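**Hovska, Sat 1 August**

The cup library in the old dairy on Rey Street has opened again after the repair of its floor, and it now has more cups than before. Over 200 mugs, bowls and small trays are waiting on the shelves for people of Hovska who need them for a party, a meeting or a family visit.

The idea of the library is simple. Instead of buying paper cups, a person comes with a basket or a box, chooses the mugs and takes them home for 9 days. There is no fee. A small deposit is paid at the door and is given back when the cups return. If one cup breaks, the borrower brings another one from home, and it does not need to be similar.

The library was started in March of last year by Huguette Masson, a retired school cook. She had many cups from the school kitchen when it changed to a new set, and she did not want to see them thrown away. In the beginning they stood in her own hallway. "My son could not open the door fully," she remembers. After this the town let her use the dairy, where the cold room had been empty for many years and already had good shelves.

The new part of the collection came from Tosance, the village on the other side of the river, where a tea room has closed. Its owner, Chae-won Choo, gave all the cups and also the trays. Many of them are colorful, and this has made some discussion among the regular borrowers, because the old school mugs were all plain. Mrs. Choo bought her cups one by one at markets, and she liked that each guest could have a favorite.

"People asked for the same cup every week," she says. "One lady waited until another lady finished her tea, so she could have it. I hope they will find it here now."

The trays are useful too. With a tray it is possible to carry the tea out to the garden in one walk, and older borrowers have asked for this since the first summer. They are lent together with the mugs and nothing more is paid for them.

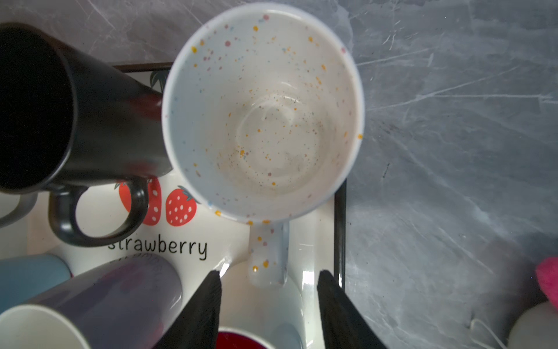
*A speckled mug and a black one on a strawberry tray. The speckled mug has what looks like a coffee or tea stain inside.*

Stains are a question that comes up often at the library. The rule says that cups must come back washed, but tea leaves its color at the bottom, especially in a light mug, and normal washing does not always take it away. Mrs. Masson does not refuse a cup for this reason. Her advice is to put a spoon of baking soda in the mug with a little warm water, to leave it for one hour and then to rub it with a soft cloth. She asks borrowers not to use steel wool or strong powder, which can scratch the glaze, and after that the stain comes back faster. For the printed trays she recommends only a wet sponge and a drop of soap.

The floor of the dairy was repaired during the spring. The old tiles near the sink were loose, and in winter water stayed under them. The work cost 4000 euros. The town paid one half, and the other half was collected at the soup evenings in the Astton hall. During the repair the cups were packed in newspaper and kept in the hall, behind the stage. Two bowls were broken on the way back.

For the moment there are only 3 trays of the larger size, so it is better to reserve them early. This can be done by telephone or on the paper list which hangs beside the door. Small groups of mugs do not need a reservation. For a wedding or another big event, Mrs. Masson would like to know at least two weeks before, so that the school mugs can be kept together.

The library also looks for teaspoons. Many were lent last year with the cups and some did not come home. Anybody who finds a spoon with a small letter H on the handle is asked to leave it in the box at the entrance, and no questions will be made.

The cup library is open on Wednesday afternoons from two to six. The entrance is from the yard, next to the bicycle stand.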